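Designing Activity Pages for Children
Unit 6 handout: Dot-to-dots, mazes and the food problem

Bring a pencil and an eraser to the session. If you bring a tablet, bring the pencil anyway.

Where we got to last time

We finished Unit 5 with line weight, and most of you handed in a hidden-picture page. They were good. Several were so well hidden that I couldn't find the pictures with the answer sheet next to me, so we will come back to difficulty at the end of this unit. If your page came back with a coffee ring on it, that was me, and it didn't affect the grade.

1. What a dot-to-dot is for

A child of five or six who does a dot-to-dot is practicing counting in order, pencil control and the habit of looking ahead for the next thing. The child believes she is drawing a pineapple. Leave that belief alone. Pages that announce LET'S PRACTICE OUR NUMBERS across the top in bubble letters tend to come home from restaurants unused, folded around a piece of gum.

Keep the numbers small but readable, and put each one outside the line it belongs to. Read that sentence again before you start the assignment. Every year about half the class puts the numbers inside the shape, and the finished pineapple looks as though it has been priced for sale.

How many dots? For the youngest group, stay under twenty. The sample pear we'll use in class has 17, and it is a perfectly recognizable pear. At the other end is the Luangrath fruit bowl, a poster-size puzzle with 541 dots, which I have watched grown adults abandon somewhere in the grapes. Grapes are a bad subject in general. Each one is a circle, a circle needs a lot of dots, and there is never only one grape.

2. Choosing the food

Some foods have an outline and some don't. Bananas, pears, carrots, mushrooms and ice cream cones can be recognized from the edge alone. Mashed potatoes can't. Neither can soup, lasagna or most things people actually eat on a weeknight.

If you must have soup, draw the bowl and let steam do the talking. If a client asks for oatmeal, and one day a client will, draw a spoon and raise your rate.

Round fruit is the usual trap. An orange, a peach, a plum and a tomato are the same puzzle with different leaves. Give the child a few details already printed (a leaf, a stem, a crease down the middle) and let the dots supply the rest. A good rule is that a parent glancing over should be able to guess the answer when half the dots are joined, and the child should get there slightly before the parent.

3. Mazes

A maze needs a reason. "Help the rabbit find the carrot" is a reason. It has been used more than 600 times by my count of my own shelf, and it still works, so don't be proud. The reason should fit on one line and should not raise questions. A student once wrote "Help the chicken find the soup," and we had to have a talk.

Path width: for ages four to six, make the path as wide as a fat crayon. For ages seven and up, a pencil and a half. Dead ends should be short for the young ones. A long dead end feels like a betrayal at that age, and they will remember your name if it's printed at the bottom.

Have one way in, one way out and one correct route. Test it yourself, in pencil, on paper, starting from the exit. Then test it from the start. Then give it to somebody who doesn't like you very much.

4. Case study: the Peserau lunch pad

Peserau is a tear-off pad of lunch-table activities, four to a sheet, with a dot-to-dot, a maze, a small coloring panel and a word search. The first edition had lovely drawings and a serious flaw in the maze, which could be solved by walking around the outside. Children found this at once. The adults who approved it had not.

The second edition closed the gap and made the word search easier, taking out the diagonal words and the word "kohlrabi." Compare both versions in your packet. Mark where your eye goes first on each sheet. For most people it is the coloring panel, which is a problem if you've spent three days on the maze.

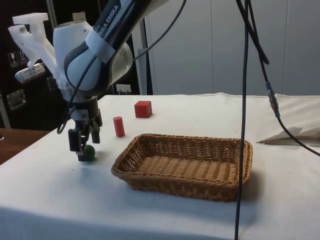
Tamás Csizmadia wrote back after reading a draft of this handout that I was being unfair to the first edition. In his view the walk around the outside was the best thing in it: children who found the shortcut went looking for shortcuts in every other maze on the pad, and so did all of them, slowly and with great suspicion. He would have kept the gap and moved it to the last sheet. He also said that kohlrabi is an excellent word and that I should try eating some.

I've left my section as it was, but the argument is worth having, and we'll have it in class. Come with an opinion on the gap. Opinions on kohlrabi can wait for the break.

5. Difficulty, again

Difficulty should climb across a book and dip now and then. Put an easy page after a hard one. Zallholm's picnic book does this well. Priruson's vegetable book does not, and opens with an artichoke.

Answer keys go at the back, small, and upside down if you are a traditionalist. Check them against the final art, after the last revision. An answer key for a maze that has since been redrawn is a strange little work of fiction.

Assignment

Make one dot-to-dot and one maze on the same food theme, each on its own letter-size page, black line only. State the age group on the back. Include an answer key for the maze. No grapes.

Due at the start of the November session. Pages that arrive late will be tested by my nephew, who is seven and has no tact.

Reading for Unit 7: the packet section on symmetry and repeating patterns, up to the folded paper exercise. Scissors will be provided, though they are the blunt kind.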